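4.3 Checking a grasp in simulation before release to the cell

Follow these steps each time a new part or a new finger shape is added to a Wurkska pick program. Work in the simulator only. The cell controller must stay in LOCAL until step 6.

1. Load the part model and the gripper model from the Edell library. Do not use copies saved on a desktop.

2. Set the finger speed limit to 25 mm/s.

3. Open the wrist view and run the approach. Pause before the lift.

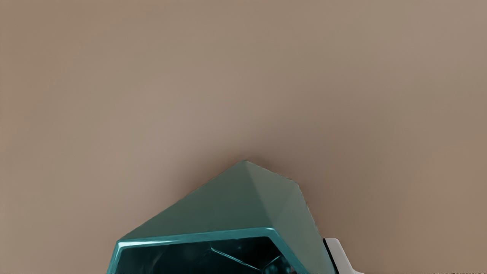 4. Check finger placement against the part. A finger should meet a flat face, never an edge or a corner, and the face must be wide enough for the whole pad. Faceted parts need extra care. With a shape like the teal one, where the white finger stands close beside the right-hand side, the wrist view alone does not prove contact. Turn to the side view and read the gap value before you go on.

5. Run the lift 11 times with the part turned to a new angle each time. Record every drop and every slip. If there is one drop, go back to step 4.

6. Save the log under the program number and send it to the cell owner for sign-off. The person who wrote the program may not sign it off.

NOTE: Clear or glassy materials are drawn for looks. They have no effect on friction in the simulator. Enter the friction value by hand on the Material tab.

NOTE: If the view is too tight to show the base of the part, add a second camera. Do not move the wrist camera, as its position must match the real mount.

CAUTION: A pass in simulation does not replace the guarded first run. Keep the gate closed and stay outside the cell for the first 9 picks.

Fault code 203 means the part and finger models overlap. Open the gripper, reload both models and start again from step 3.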